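About Doscombe

Home | About | Services | Test Methods | Contact

Doscombe is an independent testing and technical writing company for small kitchen appliances. We measure how countertop ovens, toasters, kettles and hot plates perform in ordinary household use, and we write the instruction manuals that ship with them. Our clients are manufacturers, importers and retailers who need performance data before a product goes on sale, or who need to find out why one already on sale is being returned.

The company was founded under the name Rozīte and worked at first only on translated manuals. Testing was added when it became clear that many of the manuals we were given described heating times that the appliances did not reach. The present name was adopted when the two activities were merged into one office. Invoices and reports issued under the old name remain valid.

What we test

Countertop ovens make up most of our work. A standard oven report covers preheat time, temperature accuracy at the center of the cavity, evenness from front to back, recovery after the door is opened, outer surface temperature, and energy used per cycle. Each oven is run for 20 full cycles at a set point of 400 degrees Fahrenheit. Temperatures are logged by 7 thermocouples, one at the center and the rest at fixed points near the walls and the door. We report the full log as well as the averages, as an average can hide a wide swing between heating periods.

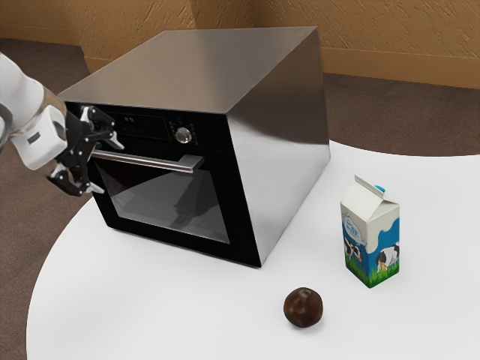

Door and handle checks are carried out separately from the heating cycles. We record the force needed to open the door, the angle at which it stays open without support, and any play in the hinges at the end of the run. Handle temperature is taken at both ends and at the midpoint – the ends often run warmer where the mounts meet the door.

Kettles and hot plates follow shorter procedures. These are listed on the Test Methods page, together with the revision history for each.

Manuals

Our writing group produces user manuals, quick start sheets and cleaning guides. Text is written in everyday words and checked against the appliance itself, control by control. If a manual says that a light turns off when the set temperature is reached, a writer has watched it turn off. Cooking tables are based on our own test data unless the client supplies its own, in which case the source is noted in the draft.

The archive

We keep a record of every appliance model tested. The archive holds 689 models at present. Entries include the test log, the rating plate data and a copy of the manual as supplied. Clients can request comparisons against archived models of the same type and power range. Names of other clients are removed from these comparisons.

Software and partners

Logs are processed in Cedon, a program written in our office. It reads the thermocouple files, marks gaps in the data and produces the tables used in our reports. Cedon is not sold separately. Clients receive their data as plain spreadsheet files – no special software is needed to open them.

Electrical safety testing is outside our scope. We pass this work to Stavisari, a separate laboratory, and include its findings as an appendix when asked. Doscombe does not issue safety marks or certificates of any kind.

Sending us a sample

Please send two units of each model in retail packaging, with the manual and all racks and trays. Samples without a rating plate cannot be accepted. Test slots for each year are assigned in April, and open slots after that date are filled in order of request. Tested units are returned at the client's expense or recycled.

Page last updated Sep 2, 2020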